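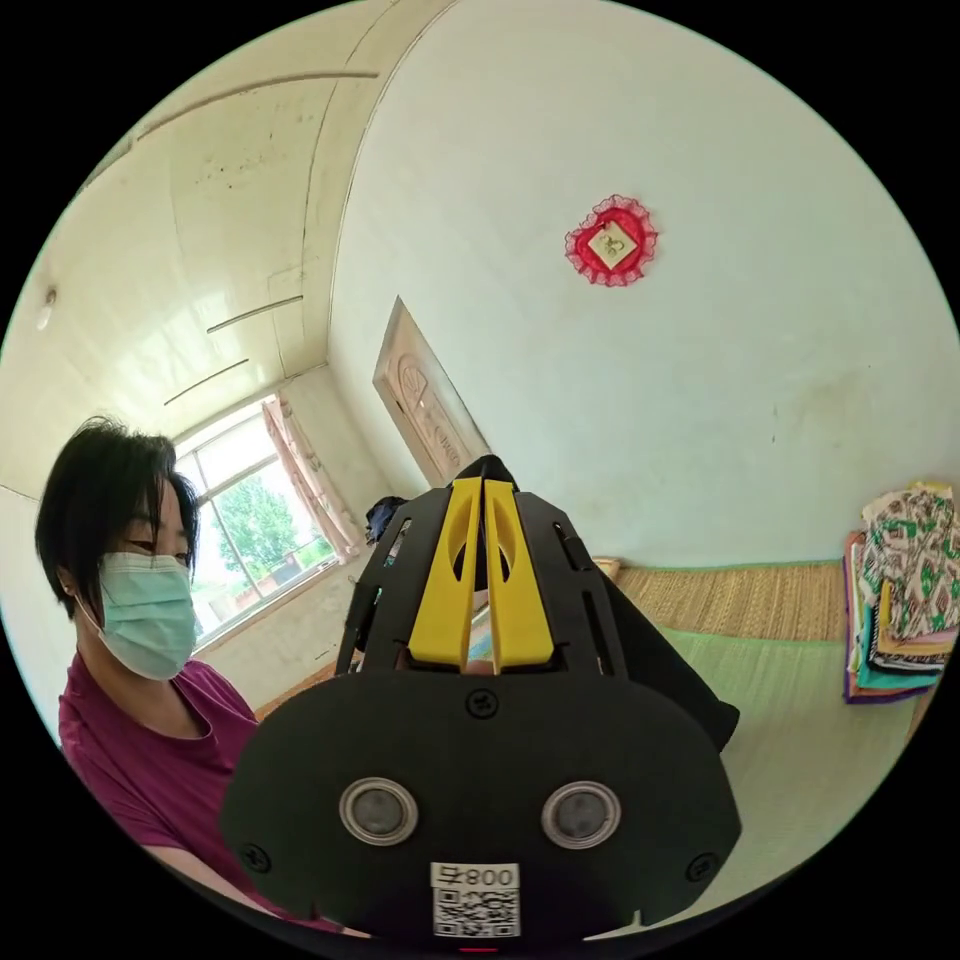 According to Seul-gi Noh, the hardest part of the new work was to become slow. In the laundry at Hendley she had folded for speed during 11 years, and the first week with the hand-held gripper she was told many times that her movements were too quick to be useful for training. Other workers in our interviews spoke of the same thing, though with less patience.

Figure 3. Worker with the hand-held gripper in a room with a bed and folded fabrics.

4.2 From folding to showing

Before the change, a folder at Tusedside was paid by the finished piece. Now a part of the staff is paid by the hour to show the task with the tool, and the pieces themselves are not counted. Most of the workers welcomed the steady pay. Rohani Purba told us that she no longer hurried her lunch. But two persons said they felt less skilled than before, as the tool has only two fingers and a good fold, in their opinion, needs the whole hand.

We also noticed a change in how the workers talk about mistakes. A bad fold was earlier a private matter and was simply done again. With the tool, each attempt is kept, and the supervisor, Deepak Malhotra, may look at it later. Of the 149 comments which we coded for this section, a large share concerned this point. Some workers asked who else could see the recordings, and at the time of our visit in July they had not received a written answer. We return to this question in Section 7.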